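Sorting the toy tray without losing your whole morning

I used to tip every stray toy on the floor and sort from there. Don't! You end up kneeling on a plastic starfish and then somebody wants to play with all of it. These days I use one green tray and it stays on the floor by the shelves while I go round the room picking up, and whatever I find goes in, toy or not.

So you get grapes and a starfish in with the cotton swabs, and that's fine for now. Collect first, sort after. My friend Hema Pinto sorts as she walks and I've watched her do six trips down the hall for a handful of bits.
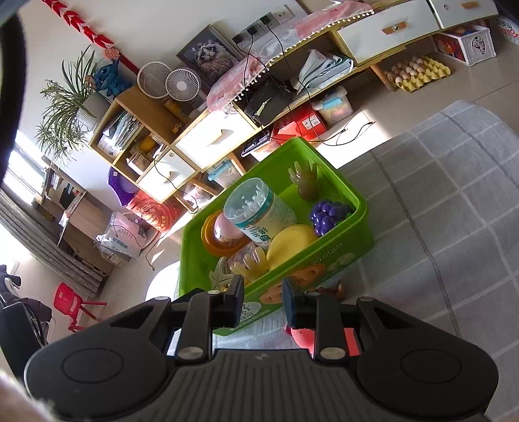 How often should the tray be emptied?
Once a day if you can bear it, just before tea. Leave it for a week and it turns into another toy box.

When I sit down to sort, play food comes out first (all the fruit and veg lives together at ours), then anything with small pieces inside. Check the lids on those. I give each one a good twist before it goes back on a shelf, and if it still feels wobbly I put a bit of tape round it. Cards go back in their box straight away or you'll be one short for ever.

Bathroom things I leave till the end and carry through in one go. Papers don't go in the tray at all, they get their own spot on the shelf, and I go through that pile in March with a big pot of tea and a bad temper.

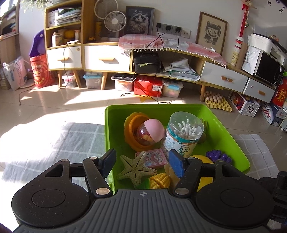

What's the best way to clean plastic toys?
Warm water with a squirt of washing-up liquid, ten minutes' soak, then a rinse and a dry on an old towel. Keep anything with batteries or a paper label out of the bowl and just wipe it over with a damp cloth.

Oh, and wash the tray itself while you've got the bowl out. Crumbs get into the corners and an old toothbrush shifts them nicely.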